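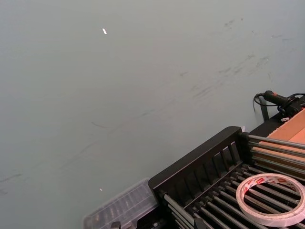
作業台の手入れは、台の上に物がない日にしかできないと思われがちだが、日々使う台ほど物が載ったまま汚れていく。灰色がかった緑の艶のない天板は、色が落ち着いていて粗が目立たないように見える。ところが斜めから光が入ると、拭いた跡や擦れた跡が筋になって浮かぶ。黒い樹脂と銀色の金属棒のラックが載っている台でも、筋はラックの脇の広いところに残る。手が最もよく通る場所だからである。

今回取り上げるのは、そうした台の拭き方と、台の上に置くラックの扱い方である。取材先はイショルム(Isholm)という共同の作業場で、登録している利用者は199人いる。木工や金工のような大きな仕事ではなく、部品の仕分け、小物の修理、発送の荷造りといった、机の上で済む仕事をする人が多い。朝に荷造りをした台で、午後には別の人が修理をする。台は24台あり、どれも特定の人のものではない。

艶のない天板は、艶のある天板より手入れが難しい。表面に細かな凹凸があり、汚れがそこに入るためだ。布を往復させると、汚れは取れずに広がる。乾くと薄い帯になり、水拭きをしたはずなのに拭く前より汚れて見える。利用者から最も多い苦情も、拭いたのに汚いというものだったという。

イショルムが決めている手順は短い。まず乾いた布か小さなほうきで、表面の粒を落とす。次に、固く絞った布を奥から手前へ一方向に動かす。手前まで来たら布を持ち上げ、面を替えてまた奥から始める。最後に乾いた布で同じ方向に拭く。洗剤は、油がついたときだけ薄めて使う。濃いまま使うと、その成分が残って新しい筋になる。

最初の乾拭きを省く人は多い。天板に白い粒や糸くずが一つ二つあっても、濡れた布で一緒に拭き取ればよいと考えるからだ。柔らかいほこりならそれで済むが、樹脂の削りかすや金属の粉が混じっていると、布がそれを引きずって細い傷をつける。艶のない面についた傷は、磨いて消すことができない。磨いたところだけ艶が出て、かえって目につくことになる。

暗い線が一本あるとき、それが傷なのか付着物なのかは、見ただけでは判断しにくい。指の腹でそっと触れ、引っかかりがなければ付着物であることが多い。消しゴムで軽くこすると落ちることもある。メラミンスポンジは早く落ちるが、表面も一緒に削る。イショルムでは以前これを各台に置いていたが、台の中央だけ色味が変わったため、二月に引き揚げた。

台の上のラックについても触れておきたい。棒が平行に並んだラックは、洗った部品を乾かす、薄い物を立てる、箱を載せて下に空気を通すなど、使い道が広い。一方で、棒と枠の境目にはほこりがたまりやすい。側面が格子になっているものは、格子の一本ずつの間にも汚れが入る。

掃除をするときは、ラックを台から下ろす。載せたまま棒の上だけを拭くと、落ちたほこりが下にたまり、次に動かしたときに天板の上へ出てくる。下ろしたら刷毛で隙間を払い、金属の棒は一本ずつ布で挟むようにして端から端へ引く。樹脂の枠は水で洗ってよいが、棒の差し込み口に水が残ると金属の側が錆びることがある。洗った後は傾けて置き、水が抜ける向きを作っておく。

ラックを引きずって動かすのもよくない。空なら軽いので、つい片手で押してしまうが、底の角が天板をこする。特に小さな留め具が外へ出ているものは、向きによってそこが先に当たる。両手で持ち上げるのが基本で、難しければ底に薄いフェルトを貼る。フェルトは汚れを抱え込むので、貼ったら半年ごとに替える。

ラックの上に段ボール箱を置く使い方にも、注意する点がある。箱の底が棒からはみ出していると、中身の重さで底がたわむ。軽い物なら問題はないが、ねじや工具のような重い物を入れた箱は、棒の上に底全体が載る位置に置くか、台に直接置いたほうがよい。段ボールは紙の粉が出るため、長く置いた箱の下は定期的に確かめる。発送の多い時期には、一日で天板の色が鈍くなるほど粉が出ることもある。

道具は高価なものでなくてよい。イショルムが使っているのは、ジョサタード(Josatard)という店で扱う綿の布と、幅の狭い刷毛である。布は16枚で一組、一組の値段は3000円。洗って繰り返し使い、縁がほつれたものは油拭き用に回す。毛羽の多い新品の布は天板に白い繊維を残すので、下ろす前に一度洗っておく。

天板を新しくする場合はどうか。家具の輸入を手がけるルトカム(Lutcombe)の担当者は、汚れが見えにくい色を選ぶより、汚れが見える色を選んで短い間隔で拭くほうが、結果として台は長くもつと話す。中間の明るさの緑や灰色は、白い粉も黒い油も見分けられるため、作業台には向いているという。真っ白な天板では白い部品を見失いやすく、黒い天板では指の跡が目立つ。

照明の位置も関係する。真上からの光だけでは、筋や粒はほとんど見えない。イショルムでは壁側に低い灯りを一つ置き、片付けの前に点けるようにした。斜めの光で見ると、どこに拭き残しがあるかがわかる。家庭の机であれば、懐中電灯を天板に沿わせて照らすだけで足りる。

片付けにかける時間は、一台につき数分である。乾拭きをして、濡らした布で一方向に拭き、もう一度乾拭きをする。ラックは持ち上げて下を確かめ、元の位置に戻す。使った布は台の脇の籠に入れ、夕方にまとめて洗濯機に入れている。柔軟剤は使わない。布が水を吸いにくくなり、翌朝の台にまた筋が残る。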